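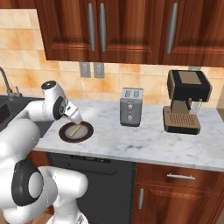 Ticket 2000: Arm parks over plate, no grasp (Drikcombe kitchen, trial license)

Status: Open, waiting on vendor
Product: Plellilholm kitchen task kit, trial
Vendor: Zindaven
Account: MacPherson, evaluation team
Opened by: Solange Lavoie
Assigned: Vega Mateos
Priority: Medium (was Low)
Opened: 11 November 2025

Summary
Running the stock "clear plate" task in the Drikcombe kitchen. Arm comes in over the counter, lowers, stops with the gripper above the far edge of the plate. Item on the plate is right there, upper end just under the gripper tip. Then nothing. No close, no retry, no error in the console. Task times out after 30 seconds and gets logged as "completed", which is the part that bugs me most.

Steps
1. Fresh install, default settings, no edits to the scene.
2. Load Drikcombe, counter left of toaster, plate preset.
3. Run clear plate.
4. Arm gets to the pose above and sits.

Expected: gripper closes on the item or the run fails with a reason.
Got: timeout, marked completed.

Happens on every layout where the item lies diagonal with the top end pointing away from the sink. If I turn the item so it lies straight across the plate it grabs fine. Have not tried other items yet.

Solange Lavoie

Reply, Vega Mateos
Thanks, reproduced on my side with the same preset. Can you send:
- run log, the full one and not the short console copy
- seed
- whether contact debug is on
- which gripper profile, narrow or standard

Also please check the plate height in the scene file. We shipped a counter fix in April and anybody who kept their old scene folder ends up with the plate at the old height.

Solange Lavoie
Log attached. Seed 163. Contact debug off. Standard profile. Scene folder is new, machine was wiped before the trial so can't be the April thing. Checked anyway, plate height matches your doc.

Turned contact debug on and ran again. No contact at all between gripper and item, no contact with plate either. So it's hovering. Never gets low enough to touch anything.

Vega Mateos
OK so that rules out the grip force question I was about to ask.

Looking at your log: planner asks for a grasp pose at the upper end of the item, gets one, then the clearance check against the plate rim shortens the last move. Rim on that plate is wide, and the item sits on the grey center with the end up toward the rim. Planner sees rim, keeps its margin, stops high. The approach is then flagged as "done" since it reached the shortened target. That explains the false completed too, I think.

Try this, in task settings:
clearance margin: set from 30 to 10 (millimeters)
grasp point: change from "nearest end" to "center"

One at a time please so we know which one did it.

Solange Lavoie
Margin to 10 only: goes lower, touches the item, closes, item slips out sideways. Better but no.
Grasp point center only: picks it up. First try. Then picked it up on the second, then on the third it parked over the rim again.
Both: picks up so far every time. Left it looping while I was at lunch, came back to it still going, no false completes that I can find.

So we have a workaround. But if I'm paying for a kit I don't want to hand tune each plate. Does it know the plate shape or doesn't it?

Rosario Bortolotti (Zindaven, product)
Jumping in. It knows the shape. It treats every rim as solid wall up to the margin, which is safe for bowls and mugs and too careful for flat plates. There's a "flat dish" tag you can put on the object and the margin drops by itself. The Drikcombe plate should ship with that tag. It doesn't. That's on us.

Add it here: scene file, objects, plate, tags, then flat_dish. Reload the scene, a plain restart of the task does not pick it up.

Solange Lavoie
Tag added, put both settings back to default. Works on nearest end too now. Thank you.

Remaining problems on our side, in order of how much they matter for whether we buy:

a) Completed on timeout. This is the big one. Our pass rate for the first batch is wrong and I have already sent it to Yvette. Need a way to find the bad runs without watching all of them.
b) Docs. The flat_dish tag is not in the trial manual. Searched for "flat", "dish", "rim", zero hits.
c) Camera reset. Every scene reload puts the view back to default, so I have to move it to see the plate every time. Small but I reload alot.
d) Faucet. Do we need to worry about the forearm near the faucet? It comes in from the left on that side, and I never saw a warning, but I'd like to know if the faucet is collision checked or just decoration.

Vega Mateos
a) You can filter. In the run log, good runs have a grasp event before the end line. No grasp event plus "completed" = bad run. There's a small script in the tools folder, check_runs, use the strict option. Proper fix is in the next build.
b) Passing on.
c) View menu, "save view with scene". Easy to miss, sorry.
d) Faucet is collision checked. Toaster and espresso machine too. Wall cabinets too. The cabinet handles are not, they're visual only, so don't use this scene for drawer or door pulls. There's a seperate one for that.

Yvette Chisholm (MacPherson)
Solange cc'd me. Please don't close this when the tag fix works. The pass rate in the first report went to two other people and I need to send a corrected number with a reason attached. One paragraph from Zindaven saying what was logged wrong and since which build would do it. Plain words, my readers are in purchasing.

Rosario Bortolotti
Will write it. Short version for now: in the current trial build, a run in which the arm stops early because of a clearance limit can be recorded as completed when it should be recorded as failed. Arm movement isn't affected, only the result label. I need to check with Itziar which build it came in with before I put that in writing.

Itziar Alcaraz (Zindaven, engineering)
Came in with the April build, same one as the counter fix. The shortened target replaced the real target in the result check. Patch is written, in review. With the patch the run ends as "failed: stopped short, clearance", and the name of the object that blocked it goes into the log.

Solange, if you can rerun seed 163 with the tag REMOVED on the patched build, that's the test I want. It should fail and say plate.

Solange Lavoie
Can do. Send me the build. Does the trial clock stop while we wait? We lost most of a week's runs to this.

Rosario Bortolotti
Adding 10 days to the trial, you'll see it on the license page after you log out and in.

Solange Lavoie
Logged out and in, see it. Ran check_runs strict on the first batch, it does flag the bad ones, list is attached for Yvette. One thing, the script crashes if there's a space in the folder name. Renamed the folder and moved on but somebody should fix.

Vega Mateos
Noted, opened as its own ticket and linked.

Open items
- Patched build to Solange (Itziar)
- Rerun of seed 163, tag off, then tag on (Solange)
- Written note on result label for purchasing (Rosario)
- flat_dish in the manual, and on the Drikcombe plate by default (Vega)
- Check the other plates in the kit for the same missing tag (Vega)

Status changed: Open, waiting on vendor build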